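Ticket 858: Left gripper pose jumps during tray pick demos
Project: Ornurau
Component: hand-held grippers, pose tracking
Priority: normal
Status: closed, one follow-up open
Opened by: Lies Declercq

Problem

Replay of the tray pick demos fails on the left arm more often than it should. The arm follows the recorded path, then steps sideways by several millimeters and comes back. When the step lands near the grasp, the jaws close next to the piece. The right arm replays the same episodes without trouble.

The training run on this set finished, but the policy copied the step. I pulled the run and went back to the raw recordings. Out of 141 episodes, 13 have at least one jump in the left pose track. The right track has none.

Expected: smooth pose for both grippers through the whole episode.
Seen: left pose jumps, mostly while the left gripper is low over the board.

Steps to reproduce

1. Load any of the flagged episodes in the Kotside viewer.
2. Plot left and right position on the same time axis.
3. Scrub to the part where the left gripper comes down toward the tray.
4. Watch the left x value.

Log, first entry

Checked time sync first. Both streams line up at the start and end tap, so it isn't drift. Also checked dropped packets. The recorder reports a few, but not at the jump times. 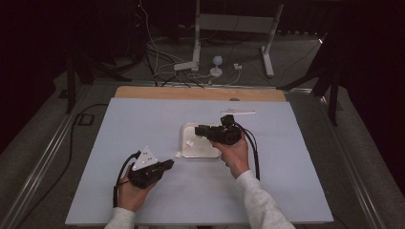 Pose for the left side comes from the marker plate, so the angle of that plate to the tracking view matters a lot. A flat marker has two solutions that look nearly the same when it is seen close to straight on, and the solver can flip between them. In our recordings the operator holds the left gripper from below with the jaw pointing in toward the middle, and the white triangular plate stands up over the body with its small dark patterns. I asked for the grip to stay like this, because changing it would make the new episodes different from the old ones. The fix has to be in the solver or in the filter after it.

The cable was my other suspect. It comes off the back of the left gripper in a loop, and a pull on it could turn the body in the hand. I compared the jump times with the gyro. The gyro stays flat through every jump, so the gripper was not moving the way the pose says it was. Cable ruled out.

Reply from Wouters support

They asked for the solver version and whether the ambiguity check was on. It was off. It had been switched off in February when we were trying to save time per frame, and the setting was carried over to the new config. They said to turn it on and reject any pose that disagrees with the gyro over a short window.

Second entry

Turned the check on and reran the solver on the flagged episodes. Most of the jumps are gone. 3 episodes still have one, all short. The rejected frames are filled from the gyro and the last good pose.

I also wanted to know if the bad pose had spoiled the grasp labels. The label script takes the piece nearest to the jaw tip at the moment of closing, so a small sideways error can pick the wrong one.

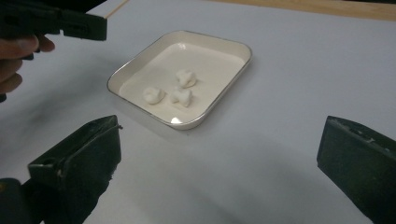
Grasp labels depend on how far apart the pieces lie, and we never set a minimum for that in the protocol. Ikard wrote the label script for a set with one object per tray. With three white lumps in the left-center part of the tray and the rest of the floor free, an error of a few millimeters can be enough to move a label from one lump to its neighbor. They are all white and irregular in shape, so the appearance check in the script does not help much either. I went through the flagged episodes by hand with the gripper view open next to the labels and fixed the wrong ones.

Result

Retrained on the corrected set, same seed and same number of steps. The sideways step no longer shows up in the left arm rollouts. Grasp success on the left is now close to the right. I would not read more into it than that until we have a second seed.

Changes made

Ambiguity check on by default in the Ornurau config.
Gyro agreement test added after the solver.
The episodes that still jump are excluded from training but kept in the raw folder.
Label script now prints a warning when two pieces are nearly the same distance from the jaw tip.

Still open

Minimum spacing between pieces at the start of an episode. Needs a number from Ikard before it goes in the protocol. Moved to its own ticket.

Closed 01/07/2018, L. Declercq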